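Plilstead Clothing and Bedding Exchange
Progress report to the Sellov Fund, first half of the grant year
Sunday, July 20, 2025
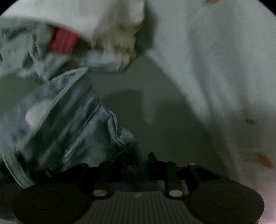

The grant pays for three things: the rent on the Jenkins Street unit, a part-time coordinator, and the cost of washing and drying what comes in. This report takes them in that order, then covers the numbers, the problems we have had and what we plan to do before the end of the year.

Rent and premises

We signed the lease on the unit in the second week of the grant. The landlord agreed to a break clause at 12 months, which we had asked for in the application. The front room is used for families collecting items and the back room for sorting and storage. The roof leak over the back door was fixed in May at the landlord's expense. We lost two weeks of storage space while that was done and kept the stock at the Tristiven church hall in the meantime. The hall did not charge us.

The heating has not been tested yet in cold weather. We have set aside part of the contingency line for portable heaters in case we need them, but have not spent any of it.

Coordinator

The post was advertised twice. The first round brought in only two applications, and neither person could work Saturdays. We changed the hours to three weekdays plus every other Saturday and filled it on the second try. The delay means the salary line is underspent by five weeks. We would like to carry that money forward to pay for extra hours before school starts, and a request is attached to the budget sheet.

Washing and drying

This is the line that has changed the most. Our plan was to use the coin laundry for everything. After the first month it was clear that bedding was taking up most of the machine time, so we moved comforters and blankets to a commercial laundry that charges by weight. Clothing still goes to the coin laundry. Cost per item has come down since the switch, and the spending is now close to what we put in the original budget.

We still get some bags that cannot be used. Damp items are the most common reason. We have put a notice on the drop-off door and on our page asking people to bring things clean and dry, and to keep shoes in a separate bag. It has helped a little.

Numbers for the period

Items given out: 2,000
Families registered: 100
Referring agencies and schools: 28

The target for families at this point was also 100, so we are on track there. We had no target for items given out. Children's clothing makes up more than half of the total, and the sizes we run out of first are toddler sizes and boys' pants for ages 8 to 12. Adult coats are overstocked and will stay in storage until fall.

Referrals have come mostly from elementary schools. The health clinics we wrote to in the spring have been slower to respond. We plan to visit each of them in person in the next quarter with printed referral cards, as the emails do not seem to reach the right desk.

Problems

Record keeping was weak in the first two months. Items were written down by the bag, and bags vary a great deal in size, so those early figures were not much use. We went back through the collection slips and rebuilt the count from them. The figure given above uses the slips only - anything without a slip was left out. From here on each family's slip is entered the same day.

Parking is a continuing complaint. The lot behind the unit is shared with a tire shop and is full most mornings. Families with strollers have had to walk from the far end of the street. We have asked the city about a short-stay space in front of the door and are waiting for an answer.

We also had one complaint about waiting times, from a Saturday when two people were out sick. We called the family back and arranged a weekday pickup. Appointments are now limited on Saturdays to match the number of people working.

Plans for the second half

The back-to-school weeks will be the busiest part of the year. We will open one evening a week in August and run a uniform rack in the front room. Schools have been asked to send outgrown uniforms to us directly, and four have agreed so far.

In the fall we will bring out the coats and start a bedding appeal. Twin sheets and fitted sheets of any size are the main need. Pillows are bought new and come out of the supplies line.

We also want to survey registered families by phone on opening hours and sizes. The questions are drafted and can be sent to the Fund for comment.

Spending to the end of June is set out on the attached sheet. Receipts for the rent and laundry lines are scanned in the same folder, and the final report will follow within 30 days of the end of the grant year.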